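The **Clomico open day** was a public demonstration of humanoid robots held at the Tisell works in November 2021. It was organised by Seul-gi Yeom and drew 56 visitors.
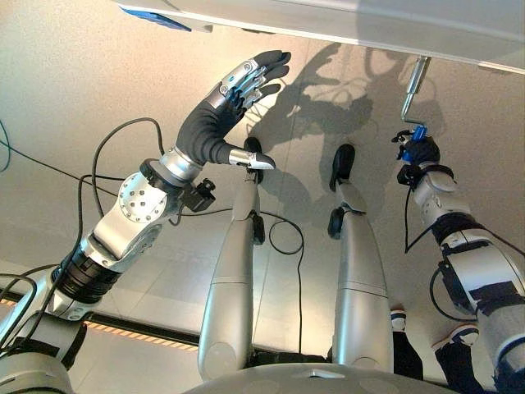

*Robot gripping the blue handle of a bent metal rod, Tisell works.*

The programme comprised 2 sessions, each lasting 32 minutes and devoted to handling tasks. Visitors stood outside the marked floor area.
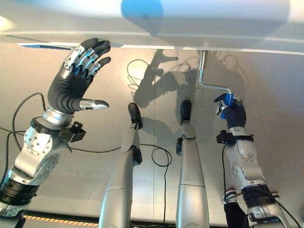

Questions were taken after each session. A printed guide was issued by Cabello, and the event cost around 2,580 pounds, met by Grano.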